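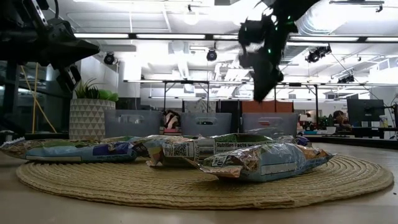 My uncle left me the ferry. I know how that sounds, so let me say right away that it's a very small ferry, it holds two cars if neither of them is a truck, and it goes back and forth across the Getdale all day long like a dog that can't decide which side of the door it wants.

I took it over in July. I'd never driven anything bigger than a hatchback, and the first morning I hit the landing so hard that a woman's coffee ended up on the inside of her windshield. She was very nice about it! She said my uncle used to do the same thing on purpose when he didn't like somebody.

The one who taught me was Knut Ehlers, who'd worked the deck for 22 years and had no interest at all in being captain. I asked him why once and he said the captain has to talk to people. Then he went and stood by the chain for the rest of the afternoon.

So anyway, the logbook. My uncle wrote down every crossing, with the time and the weather and who was on board, and if he didn't know your name he made one up. Mrs. Blue Hat. The Sorry Dentist. I read it at night in the pilothouse with my feet on the heater (you get cold on the river even in summer), and somewhere in the second volume I noticed a passenger called Horkudach. No car, always on foot, always the last boat on a Saturday. Always going east. I went through the whole thing twice and I never found him coming back.

"Who's Horkudach?" I asked Knut.

"Pays in coins," Knut said.

"But how does he get back over?"

Knut thought about this for most of a crossing. "Bridge, maybe," he said. The nearest bridge is at Nyamweya, and that's a day's walk if your shoes are good.

I'd like to tell you I let it go. What I did was move the last boat back by half an hour, and sit there with the engine running and all the lights on, feeling like an idiot. A kid with a bike got on. Then Lorcan Nic Aodha from the feed store, who wanted to talk about his knee. And then, right as Knut had his hand on the chain, an old man in a long gray raincoat came down the ramp and held out a fistful of coins, exact change, at the old price.

I didn't tell him it had gone up. Would you?

He stood at the rail the whole way over. Halfway across I got up my nerve and leaned out the window and asked if he'd be wanting a ride home later, because I could wait, it was no trouble.

"This is home," he said, and nodded at the east bank. "I only ever go home."

I had about a hundred questions, but we were coming up on the landing and I needed both hands. I brought her in soft, softest I'd ever done it. By the time I looked up he was already past the streetlight.

Knut hooked the chain back up. I got the logbook down and wrote the time, clear skies, light wind. Then the kid with the bike, and Lorcan and his knee, and Horkudach, on foot, going east.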